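Filed under: Shop Tips > Working Next to the Arm

Bench tips now that the arm does memory pulls
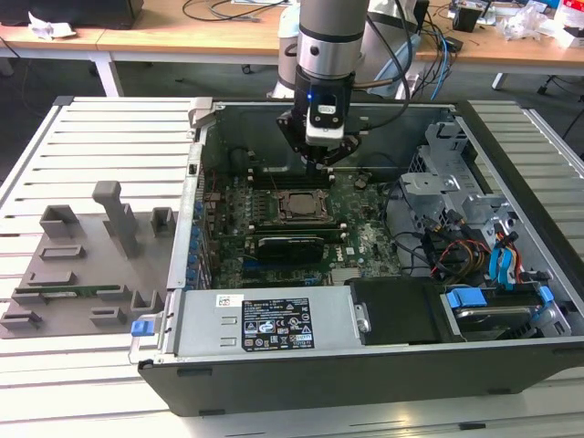

Quick ones from our bench at Flesuvstead, up to 52 towers a shift now — used to be we did every stick by hand.

- Side panel off before the case goes on the table. Screws in a lidded cup, not your pocket.
- Loose cables tucked well clear of the slots. Arm won't move them for you.
- Hands out til it parks. Count 3.
- Wipe finger pads at start of shift, dry cloth only.
- Jammed stick? Stop button, then call Kheri. Dont yank.

Job's diffrent now. Less thumb ache, more sorting and checking — Siu-ming moved over to testing in January and likes it. Swap stations every hour anyway, staring at the thing makes you sleepy.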